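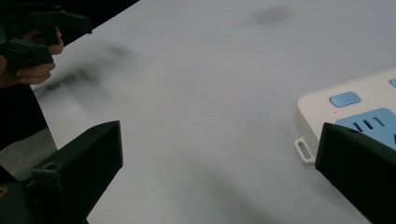 Bench 2, power and cable tidy
December, started 9:40

Cleared the white table before anything else went back on it. Wiped it down twice, the second time with plain water, as the spray leaves a film that tape won't stick to.

Power strip: the white one with the light-blue switch and sockets. It has a mounting tab with a slot at the end, so it can be screwed down. Plan is to fix it along the back edge of the table, switch end toward the aisle. Brijesh wants it underneath. I said no for now, I don't want to crawl under there to turn it off.

Screws: the ones in the Gindier box are too long for this top. Harsh found shorter ones in the drawer marked Picard. Washers needed too, the heads are small for the slot.

Marked the first hole 132 mm in from the left corner. Checked it against the table leg bracket and it clears by 13 mm. Not drilled yet.

Cables
- Monitor lead goes back on this strip.
- Lamp stays on the wall outlet.
- Soldering station does not go on this strip. It gets its own outlet, same as on bench 1.
- Label both ends of everything. Label tape is nearly out, Harsh to add it to the Rirnell order.

Wall outlet to the back left corner measures 1,965 mm along the skirting. The strip's cord will reach if it runs straight, but not if it goes up and over the conduit. Going straight, with clips every 400 mm. Five clips in the tin, which covers it.

11:15
Brijesh came by and asked again about mounting it underneath. Agreed to try it on top until the end of the month and move it if it gets in the way of the Ondodari boards. If we do move it, fill the old holes.

Still to do
- Drill, after checking what is under the top on that side
- Clips along the skirting
- Ask Harsh where the 3 mm bit went
- Put the mat back last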